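Finding the gripper width in every frame with two printed tags

If you record demos with a hand-held gripper, sooner or later you need one number per frame: how far apart are the fingers? You could wire up an encoder, but the wrist camera already sees everything you need. I love this trick because it's so cheap, and once it runs you'll want to use it everywhere!

What you need

A fisheye camera that you've already calibrated, one square tag stuck to the base of each finger, and Python with OpenCV. My copy of the code lives in a small package called Movach, but the steps work in any setup.

Step 1: Undistort the points and leave the pixels alone

My first version flattened the whole image before looking for tags. It was slow, and the tags near the rim got smeared. Asif Sandhu talked me out of it. Run the detector on the raw image, take the four corners of each tag, and undistort only those. Make sure you use the fisheye model and not the standard one (I lost an evening to that).

Step 2: Get a pose for each tag

Feed the corners and the printed tag size, 16 mm in my case, into solvePnP. Measure the print with calipers, as printers love to scale things. Keep the x value of each tag in the camera frame.

Step 3: Turn two poses into a width

Subtract left x from right x. Then close the gripper all the way, record 25 frames, and take the median as your zero. Subtract that from everything after.

Step 4: Fill the gaps

Tags drop out when cloth bunches up over them. If only one is visible, assume the fingers move evenly and double its distance from the center line. If both are gone, interpolate between the nearest good frames — but put a limit on it. I throw out a clip when a gap runs past 300 ms.

Step 5: Plot it before you trust it

Draw width against time for a whole clip. You want smooth ramps and flat holds. A sudden spike nearly always means the left and right IDs got swapped.
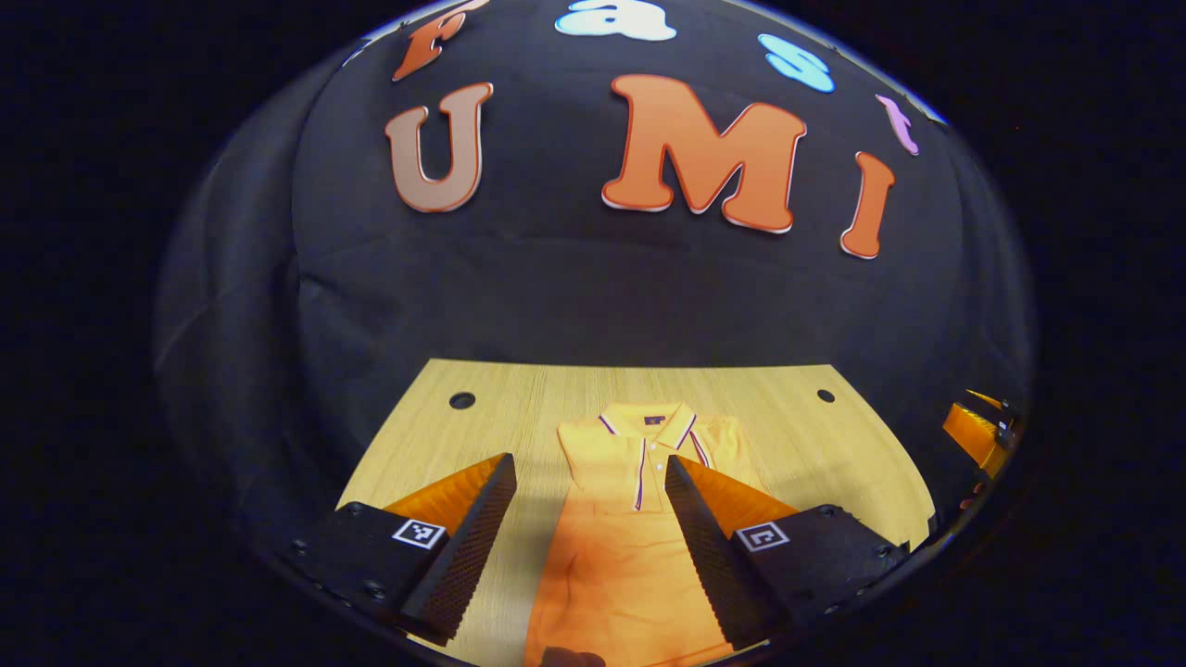

Tag IDs are the last thing to set, and they go in the config as left_id and right_id. Save one still with the detections drawn on it and check it by eye. With the fingers open on either side of a yellow polo shirt like this, both squares sit low on the black base blocks, well away from the collar, so you can crop the detector to the lower part of the image and skip the big foam letters on the backdrop. Try the crop on a few clips first, then run the full batch.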